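Who Still Sings on a Weeknight? A Student Project on Evening Hymn Singing in Grulloldale and Tradcombe
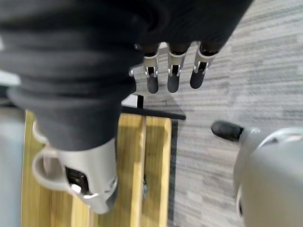 What is an evening hymn sing, and how does it differ from a regular church service?

An evening hymn sing is a gathering where people come to church mainly to sing together, usually with a short reading and a prayer and no sermon. The songs are mostly picked by the people in the pews, who call out a number from the hymnal, and anyone can come whether or not they belong to the congregation.

That was the question I got most often when I told classmates what I was working on, so I put it first. My project for the Religion and Community Life course looked at hymn sings in two towns, Grulloldale and Tradcombe, and asked why they have kept going (and in one case grown!) while other midweek church events have gotten smaller. I started in November and went to as many evenings as my schedule allowed. I had never been to one before. I grew up in a church where the band played and the words were on a screen, so holding a hymnal was new for me, and I loved it almost right away.

Background

Both towns have a Protestant church near the center that hosts the singing. In Grulloldale the church is a small brick building with a balcony that is no longer used. It seats 121 people downstairs, according to the notice in the entryway. In Tradcombe the singing is held in the fellowship hall, which has a low ceiling and an upright piano, and people sit in a big oval of folding chairs.

The Grulloldale evenings go back several generations. The church has kept a singing book, a kind of log, where somebody writes down the hymns after each gathering. The current volume and the one before it are kept in the church office, and I was given permission to read both. Older volumes were lost when the basement flooded. Tradcombe is newer. Their hymn sing began as a Lent activity and simply kept going after Easter that year, and then through the summer.

I wanted to find out three things. First, which hymns people choose when they are free to choose. Second, what they say they get from coming. Third, whether people who don't attend church on Sunday come anyway, and what they make of the faith part of it.

What I did

I used the Grulloldale log for the first question. I typed every entry from the two volumes into a spreadsheet, which took most of winter break and a great deal of tea. In the end I had 3,498 entries, each one a hymn sung on a particular evening. Once I had cleaned up the titles (the same hymn can be written down by its first line, its tune name or a nickname) there were 243 different hymns.

For the second and third questions I handed out a one-page survey in both towns and had longer conversations with people who said they were willing. I promised not to use anyone's name, so this report doesn't. The survey had open questions with blank lines, and people wrote all over them, up the margins and on the back. One person wrote out a whole verse for me.

I also sang. My instructor and I talked about whether that was a problem, and we decided that sitting silently with a clipboard would be far stranger for everyone. I took my notes afterward in the car.

What people sing

The thing that surprised me most was how heavily the choices lean on a small group of songs. "Abide with Me" is the most requested hymn in the log by a wide margin, which makes sense for an evening event. "Great Is Thy Faithfulness" comes next, then "Be Thou My Vision" and "It Is Well with My Soul." A huge number of hymns were sung only once, and I got very attached to those. Somebody, one winter night, asked for a harvest hymn nobody else ever asked for, and the whole room sang it, and it went into the book.

The seasons show up clearly. Advent hymns start appearing before Advent does, and there is a note in one margin that says "too early!!" with two underlines. Christmas carols are also requested in July, and this seems to be a tradition that the Grulloldale group enjoys very much.

I expected the favorites to be cheerful and easy to sing, but many of them are about trouble, night, death or being carried through something hard. When I asked about this in conversation, people brought up funerals. Several told me they choose the hymn that was sung for a parent or a husband. One woman in Tradcombe said she couldn't get through the last verse for years, so the others sang it for her, and now she can. I wrote that down word for word as soon as I got to the car.

The tunes matter as much as the words. I learned to listen for the moment when the altos find their line and the sound gets wider. In Tradcombe the oval of chairs helps a lot with this, because you hear the people across from you. In Grulloldale everyone faces forward and the sound goes up to the ceiling and comes back a little late, and it's gorgeous in a different way.

What people say they get from it

The answers fell into a few groups, though they overlap so much that I had trouble sorting them.

Prayer was the most common. People wrote that they find it easier to pray when they sing than when they speak or sit quietly. One answer said, "I don't have the words and the hymnal does." Another said that singing slows her down enough to mean it.

Company was close behind. A lot of people who come live alone, and an evening out in the dark months is worth a great deal to them. Both towns serve something warm afterward. In Tradcombe it's soup, and people stay for a long time, and some of the best conversations I had were over the dishes.

Memory was the third big one. People connect hymns with grandparents, camp, school and choirs they used to sing in. They also talked about remembering Scripture through hymns. A man in Grulloldale told me he could not quote much of the Psalms from memory but could sing quite a few of them, and then he proved it.

A smaller group talked about learning. The younger singers (there are some, and more in Tradcombe than I expected) like finding out who wrote a hymn and what was going on in that person's life. Tradcombe has a habit of giving a short introduction before certain hymns, and I think it does a lot for newcomers.

Who comes

The two towns are really different on this. In Grulloldale most of the singers are members of the host church, and they also see each other on Sunday. In Tradcombe people come from several churches, including Catholics from the next parish, and quite a few come from no church at all.

I talked with some of that last group at length. None of them minded the prayer or the reading. A few described themselves as having drifted away and said this was the one door they felt comfortable walking back through. One said he wasn't sure what he believed but that he believed it more while singing. Another told me plainly that she comes for the harmony and the soup, and nobody at the table seemed bothered by that.

The leaders in Tradcombe told me they never follow up with visitors unless asked. They see the evenings as hospitality. In Grulloldale the leaders would like more visitors and have talked about moving the time, which is currently 7 p.m., to the late afternoon so that older people don't have to drive in the dark.

The singing style from Plornlow

One side trip deserves its own section. Several Tradcombe singers use a collection of tunes called the Ó Conaill, a homemade spiral-bound book that came to them from a church in Plornlow. It has familiar hymn texts set to older Irish melodies, with only the tune and chord letters written out. It's used for the last 2 songs of every evening, without piano.

I visited Plornlow once to hear the tunes where they came from. They sing them slower there and decorate the melody, each person a bit differently, so that the line gets fuzzy at the edges and then comes together at the end of the phrase. I couldn't follow it at first. By the third hymn I had stopped trying to read and was just listening to the woman next to me and copying her breathing, and that worked much better. In Tradcombe the same tunes have been straightened out and sped up, and some harmony has been added. I could easily have written the whole report about this!

Problems and limits

The Grulloldale log records what was sung but hardly ever how many people came, so I can't say anything firm about attendance there over time. The handwriting in the older volume is hard to read, and I left out the lines I couldn't make out. There is also a gap of several months with no explanation.

There is no log in Tradcombe, so I can't compare hymn choices between the towns properly. I did ask whether they would like to start one, and a blank notebook has now appeared on the piano.

My survey only reached people who came. I would have liked to talk with people who used to come and stopped, and I only managed two short phone conversations of that kind. One had moved away and the other had trouble with the stairs.

I'm also aware that I enjoyed myself a lot, and that people knew it. It probably made them more willing to tell me good things than bad ones. When I asked directly about what they would change, the answers were mostly about the heating and about hymns pitched too high for tired voices.

What I would do next

I'd like to finish the tune side of the spreadsheet. Right now it has titles, but many texts have more than one tune, and the log sometimes says which was used. I'd also like to record the Plornlow singers, with their permission, and write out a few of the melodies to set next to the Ó Conaill versions. The Grulloldale church has asked for a printed list of all the hymns in their log, including the ones sung only once, and I've promised to bring it with me the next time I go. They plan to pick from the bottom of it for a whole evening.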